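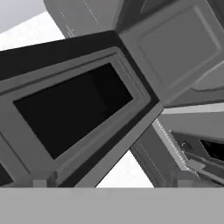 # Week 6: Where Does the Kitchen Go? Notes on the Small Rented Home

Welcome back, everyone. These are the notes to go with the sixth meeting of our course on everyday domestic history, and as usual I've written them out in full sentences so that those of you who missed the session can follow along without having to borrow somebody's scribbles. Please read them before you start on the short paper, which I describe at the very end.

## Picking up from last time

We left off with the boarding house, where a lodger paid for a bed and a chair at somebody else's table. Cooking was the landlady's business, and a lodger caught with a spirit lamp under the bed could expect a stern word or worse. What I'd like us to think about this week is what changes when the lodger gets a door of his or her own and, behind that door, some way of making supper.

It sounds like a small thing, doesn't it? But think of everything that has to come along with it. You need water, and somewhere for the dirty water to go. You need heat and a way to let out the smell of onions. You need a shelf for the flour. The boarding house bought all of this once and shared it among everybody; the small apartment had to buy it again on every floor, and the builders of such places spent a great deal of thought on how to squeeze it down.

## Our main case: the Radulović building

Most of you have now read the packet on the Radulović building in Kerden, and I was so pleased by how closely you read it. For anyone still catching up, it held 20 apartments over a bakery, each one a single room with an alcove. The alcove had a sink, a two-ring gas burner and a cupboard with a slatted back, which drew cool air in from the light shaft and kept the butter from running in summer (more or less -- the letters are full of complaints about the butter).

The rent book is the best thing in the packet, so do spend time with it. It has 1,664 entries, nearly all in the same tidy hand, and beside the sums you'll find notes about who had asked for what. A tenant on the third floor wants a second shelf. Another wants the burner moved away from the curtain, which seems reasonable to me! A widow at the back asks whether she may take her alcove door off its hinges, gets a yes, and then asks two years later to have it put back.

I'd like you to notice how often the requests are about company. People wanted room for a visitor to sit while they cooked, and an alcove built for one pair of elbows made that hard. When Senad Stoyanova wrote her study of the building, she called this "the problem of the second chair," and I think the phrase is worth keeping in your notes. Her chapter is in the packet too, starting after the floor plans.

## A few terms

**Alcove kitchen.** A cooking space opening off the main room, with or without a door or curtain. It has no window of its own in most of the plans we've looked at.

**Light shaft.** The narrow open well running down through a building to bring daylight and air to the inner rooms. Very useful for gossip as well, if the letters are anything to go by.

**Board.** Meals supplied along with lodging. When an old advertisement says "room without board," the tenant is on his or her own for supper.

**Housekeeping room.** A rented room where light cooking was allowed. What counted as "light" was argued over constantly, and toast seems to have been the usual border.

## Reading the advertisements

In the second half of the session we turned to the rental columns from the *Leta*, and I promised I'd write down the method, so here goes. Start by reading the advertisement aloud. It feels silly, but the abbreviations slow you down and you begin to hear what the landlord was proud of. Then underline every word that has to do with food, water or heat, and see what's left over. In some of them there is hardly anything left except the street and the price.

Watch out for the word "modern," which slides around terribly from one decade to the next. In the earlier columns it tends to mean piped gas. Later on it means an electric outlet, and later still a refrigerator of one's own.

## For next time

Please write a short paper, 1,000 words at most, on any 10 entries from the rent book. They needn't be in a row. Choose ones that seem to talk to each other, and tell me what you think the tenants were hoping for. Plain description is very welcome, and so are guesses, as long as you mark them as guesses.

The reading for next week is the Stundosetti essay on shared laundries. It's long -- give yourself two evenings -- and the section on drying lines is the part we'll discuss first.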